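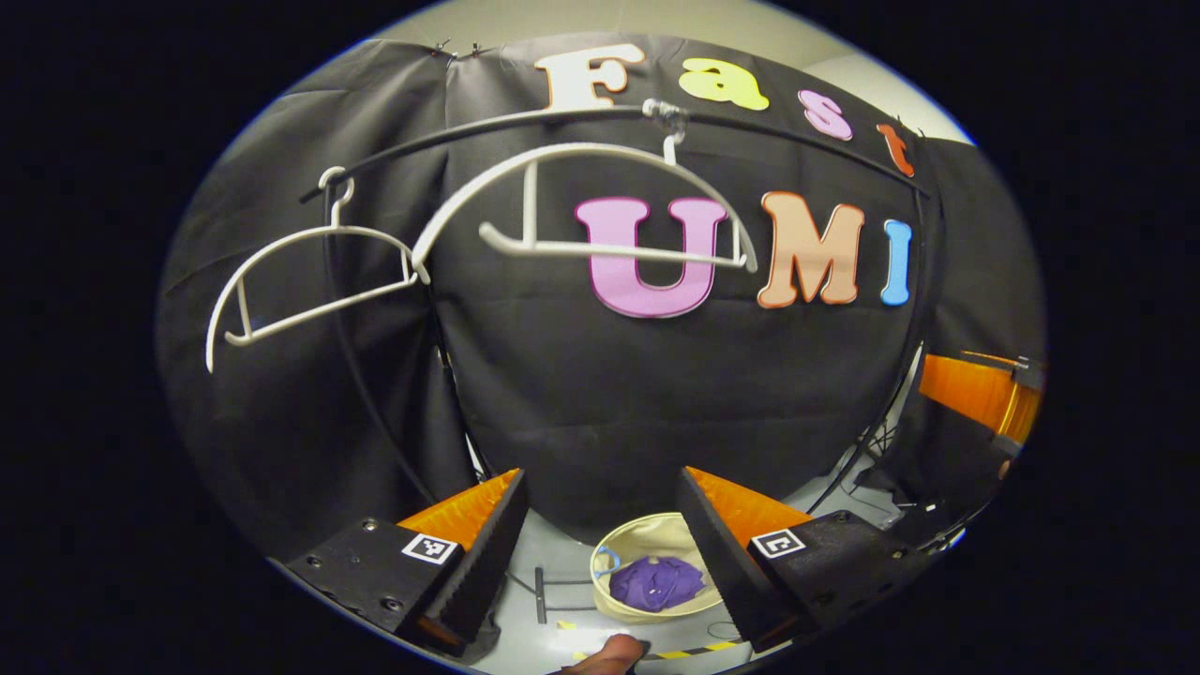

Speaker notes, page 2

Good evening everybody, and thank you for having us back. (Wait for the chairs to settle. The door at the back sticks, so give the latecomers a minute.) I'm Cletus Ferreira, I help run the Culach robotics club, and I've been asked to talk about what our students have been up to since the last open evening. I'll try to keep it to 17 minutes, though those of you who know me will have brought a cushion!

Leave the picture up while I do this part. It's the clothes rail job, the one the students call Panmont, after a street one of them used to live on, and I've given up asking for a more sensible name. You've got the rail with two white hangers on it, the basket on the floor with something purple in it, and the gripper in the middle with its orange pads. The thumb at the bottom belongs to whoever was holding the thing. Somebody always asks about the foam letters, and they're just letters, but I'm very fond of them.

Now, the task. A person takes the hand-held gripper and does the job slowly and properly, the way you'd show a small cousin how to hang up a shirt. The camera rides along on the gripper, so what it records is very much what the machine would have in front of it if it were doing the work. Do that over 50 times and you have something a computer can begin to learn from. (Slow down here. Last year I galloped through this bit and Ezekiel had to explain it all again over the tea.)

Point out the little black and white squares on the fingers. They're markers, and the software uses them to work out how far open the gripper is. I like this part because the younger ones get it straight away, quicker than I did.

Then tell the story about hangers. When we started in January we all thought the cloth would be the trouble, all that flopping and folding, and the cloth has its moments, I won't pretend otherwise. The hangers were worse. They swing, you see. You touch one and it turns away from you like a cat that doesn't want picking up, and then it knocks into its neighbour and you've two of them going. We had a long and rather heated discussion about whether you should wait for it to stop or catch it on the way back, and we still have both camps in the club.

Hand over to Ezekiel Obi for the learning side, five minutes. He'll want to show the loss curves. Let him, he's worked hard on them, but ask him to say what the axes are.

When he's done, come back to the practical things. New members are welcome on Saturday mornings, any age from Year 9 up, no coding needed. Bring a jumper, the room is cold before ten. We could also do with more old clothes, clean please, nothing with sequins.

Questions. If it's quiet, ask who in the room folds their socks and who rolls them. That usually gets them going.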